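Verkura Opens Its Shared Workshop to Evening Members This February

For immediate release

Hi, I'm Lok-yiu Yen, and I run Verkura, the shared workshop on the second floor of the old Mikden button factory. I usually leave the announcements to other people, but I've been waiting to make this one since we signed the lease, so you're getting it from me!

Starting in February, Verkura will stay open until 11 p.m. for evening members. Until now we locked up at 6, and I've heard plenty about it (mostly from people with day jobs, who were right). An evening membership is $36 a month and covers bench space, a locker and the use of everything in the tool room except the big kiln, which still needs a daytime booking.

We sent a survey to all 392 people on our mailing list last fall, and 93 of them wrote back asking for later hours. One answer ran to two pages and included a drawing of the parking lot. I read every word – and yes, the light by the back stairs has been fixed.

The longer hours are paid for in part by Danladi, the lumber and hardware store across the street, which is covering our heating bill through the spring. Follulari, the bakery downstairs, will keep its side door open until 8 so you can grab a roll and some soup on your way up. I recommend the lentil.

We've also added more table space, and you can book a table by the hour or for the whole evening. Bring your own project, or come to the Tuesday-style open bench sessions we used to run in the summer, now back by popular demand. 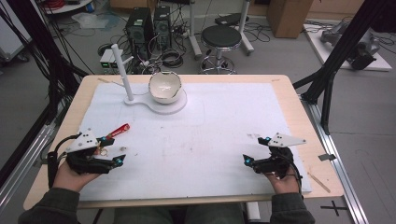
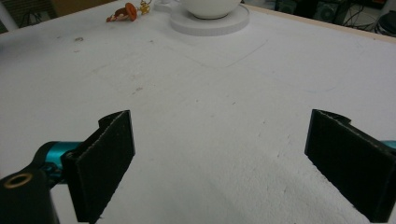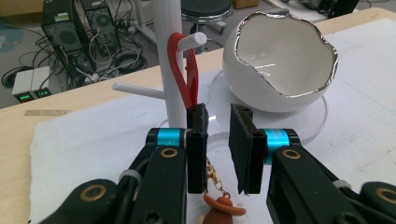 How to join

Stop by the front desk any time after noon and ask for an evening form. New members get a short safety tour first, and it starts at 7 p.m. sharp. Current members can switch plans without paying the sign-up fee again.

Press contact: Lok-yiu Yen, Verkura front desk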